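Forums > World Affairs > Defense and Arms Control > Witon missile range talks

plunine_dave
7 Jul 2019
Has anyone read the full text of what the Witon delegation put on the table? The news stories all say the same two lines, that the proposed cap is 250 launchers and that inspections would start in January. I'd like to know what counts as a launcher. If a spare truck in a shed counts, that is a very different number from one that only covers units in the field.

ostrander_k
The text is on the ministry site, in the annex. A launcher counts if it has been assembled, whether or not it is loaded. Trucks without the erector fitted don't count. The current declared total is 292, so the cut would be bigger than the papers made it sound.

halfmoon
292 is their figure. The Bermúdez report from last winter had 274. I don't see why a government would declare more than it has, so one of these is counting something different.

ostrander_k
Bermúdez left out the training units. It says so in a footnote near the back. Training launchers can be converted, so the annex includes them.

halfmoon
Can be converted in theory. I worked on ground equipment for a long time and the training rigs we had were junk. No hydraulics worth mentioning. Counting them lets you "cut" things you were going to scrap anyway.

plunine_dave
That was my worry too. If the first batch to go is all trainers, the real number in the field hardly moves.

rkrajewska
Radosław Krajewska here, I post under my own name. I think halfmoon is too quick to write off the training units. The older ones were junk, yes. The newer ones at the Trirkeleo range use the same chassis and the same erector as the field version. I wrote a short paper on it and the parts lists match nearly line for line. If you leave those out of a treaty you leave a hole in it.

halfmoon
Fine for the new ones. How many of those are there?

rkrajewska
Up to 20. The rest are old.

halfmoon
So most of what they'd scrap first is old. That is what I said.

rkrajewska
You said all of it was junk. I don't agree that the number is meaningless because part of it is cheap to give up. Every treaty has had some of that in it. The side giving up old equipment also has to open the site for inspection, and the inspectors see the building next door.

tin_whistle
Do they though? The way I read article four, the host picks the route through the site. Inspectors can ask to see another building and the host has 48 hours to say yes or no.

ostrander_k
Article four is routine visits. Short notice visits are in article six and the wait is shorter. You need to read them together.

tin_whistle
I read six. It still lets the host refuse on safety grounds and there is no list of what the grounds are.

plunine_dave
Is there anything in it about warning times? My father in law keeps sending me lists of target cities and I'd like something to send back.

ostrander_k
Nothing about targets. There never is in this kind of agreement, and the lists that go around are mostly old public maps with new headlines. There is a hotline clause and a notice period for test launches.

ybenavides
I can answer the warning time question a bit. I teach a night class on arms control and we covered this. Flight time depends on where the launcher sits, and the draft moves the permitted zone back from the border. That adds minutes. My students always think minutes don't matter, and then we go through how long each step of a decision takes and they change their minds.

Sorry for the slow replies from me this week, we have the grandkids here until the weekend. They have taken over the front room. 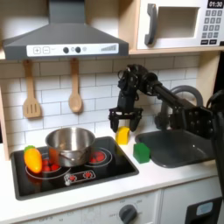 the play kitchen, microwave set to 01:30

Anyway, the zone is in the map at the end of the annex. The scale on it is wrong in the English copy.
Yesenia Benavides

halfmoon
Cute kitchen. Which scale is wrong, the bar or the ratio?

ybenavides
The ratio. The bar is right. Use the bar.

tin_whistle
I'd take the zone over the cap if I had to pick one. You can check where a truck is parked from a satellite. You can't check what is inside a shed.

rkrajewska
I'd take the cap. Trucks drive. They can be back at the border overnight.

tin_whistle
And somebody would see them do it.

rkrajewska
After the fact, on a cloudy week. We won't agree on this one.

plunine_dave
Thanks all, this is more than I got from the papers. I'll read four and six together tonight. If anyone has a link to the footnote in Bermúdez, please post it.

ostrander_k
Page number is in my older thread on the declared totals. I'll bump it.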